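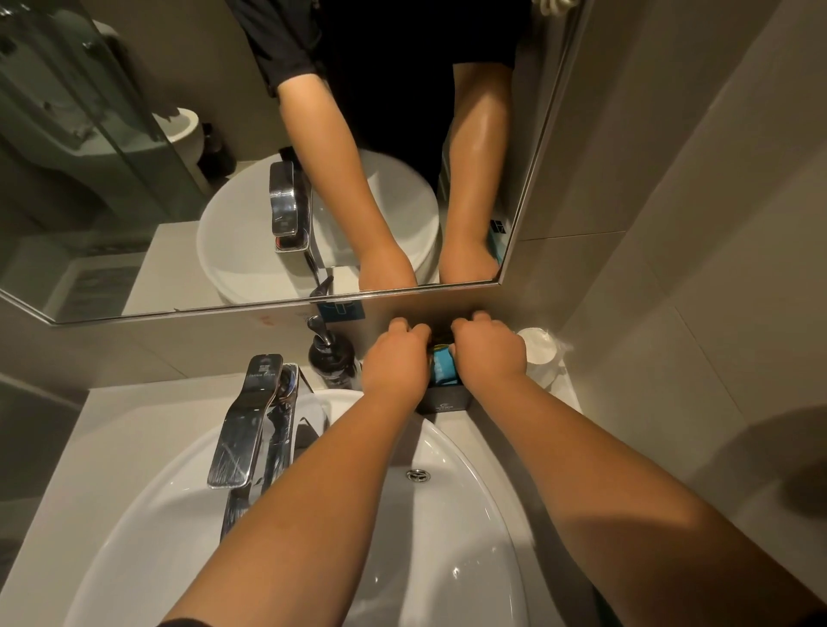

New sink, plus the little gray tray at the back

urko_bath
Guest bathroom is finally usable and I'm so happy with it!! White oval vessel sink, tall chrome faucet, and the gray tray sits right under the mirror so the small stuff has a home (the blue pack lives there now). Soap pump goes between the tray and the faucet. Whole counter wipes down in no time.

Druslow
Love the beige tile! Not sold on vessel sinks though. I had one for 4 years and hated cleaning behind it.

holzer40
Disagree, mine's been great. An old toothbrush gets back there fine.

Druslow
Maybe yours has more room. Mine was jammed against the wall.

urko_bath
Fair, it's a reach to the tray, but I still love it. Tray was $32 btw.

nullex
$32 for a tray?? Pretty though. I'd move the white cup in there too.

urko_bath
Ooh, trying that tonight!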